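Letzte Runde in Bumley

Die Abschaltung der Server war für den 28. Oktober 2021 angekündigt, Mitternacht. Ich loggte mich um zehn ein. Auf dem Startbildschirm stand noch die Meldung vom August, dass keine neuen Konten mehr angelegt werden können. Darunter die Zahl der Spieler online: 200.

Meine Figur stand dort, wo ich sie vor Jahren abgestellt hatte, am Brunnen von Bumley. Sie trug den grauen Mantel und hatte 5 Heiltränke im Gürtel. Ich öffnete die Karte und überlegte, wohin ich gehen sollte. Früher war das nie eine Frage gewesen. Man ging nach Cerham, verkaufte Felle und stellte sich in die Schlange für den Kerker.

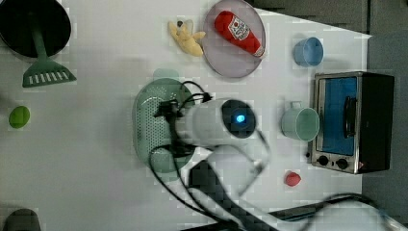 Pfanne, grüner Pfannenwender und ein kleiner Ball auf dem weißen Tisch.

Im Gildenkanal war eine einzige andere Spielerin. Sie schrieb: »Du lebst ja noch.« Ich schrieb zurück, dass ich in Bumley sei. Sie war in Indar, am anderen Ende der Karte, und hatte ihr Reittier verkauft. »Für 500 Gold«, schrieb sie. »An den Händler. Ich wollte wissen, was er zahlt.«

Wir verabredeten uns in Ulloa, weil das für uns beide gleich weit war. Ich lief zu Fuß. Die Straße führte durch den Wald, in dem ich meine ersten Stufen gemacht hatte. Die Wölfe griffen nicht an, ich war ihnen zu stark. An der Brücke stand ein Fremder und angelte. Ich blieb kurz stehen und winkte. Er winkte zurück und warf die Angel wieder aus.

In der Küche piepte der Herd. Ich stand auf, goss die Nudeln ab und aß sie am Schreibtisch aus dem Topf, während die Figur geradeaus lief. 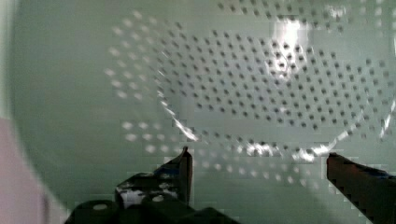 Durchsichtiges Sieb mit kleinen runden Löchern.

In Ulloa gab es früher einen Markt, auf dem man sein eigenes Wort nicht verstand. Jetzt standen dort nur die Händler, die zum Spiel gehörten, und sagten ihre Sätze auf. Sie saß auf der Treppe vor der Bank. Ich setzte mich daneben.

»Weißt du noch, der Drache?«, schrieb sie.

Ich wusste es noch. Wir hatten 1.000 Gold für Tränke ausgegeben und waren trotzdem in der ersten Minute gestorben. Danach hatte eine ganze Woche lang keiner aus der Gilde mit dem anderen gesprochen.

»Es war deine Schuld«, schrieb ich.

»Du hast den Schild nicht gehoben.«

»Du hast nicht geheilt.« 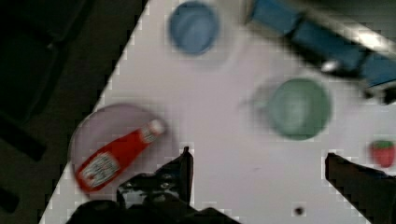

Sie tippte eine Weile, dann kam doch nichts. Über den Dächern wurde es Abend, so wie es in Ulloa jede Stunde einmal Abend wurde. Die Laternen gingen an, eine nach der anderen, von der Bank bis hinunter zum Hafen.

Fünf Minuten vor Mitternacht erschien der Countdown am oberen Bildrand. Sie öffnete das Handelsfenster und legte einen Trank hinein. Ich legte auch einen hinein. Wir drückten beide auf Annehmen.

»Nächstes Mal heile ich«, schrieb sie.

Ich fing an zu antworten. Dann kam das Fenster mit der Meldung, die Verbindung zum Server sei unterbrochen. Ich klickte auf OK und brachte den Topf in die Küche.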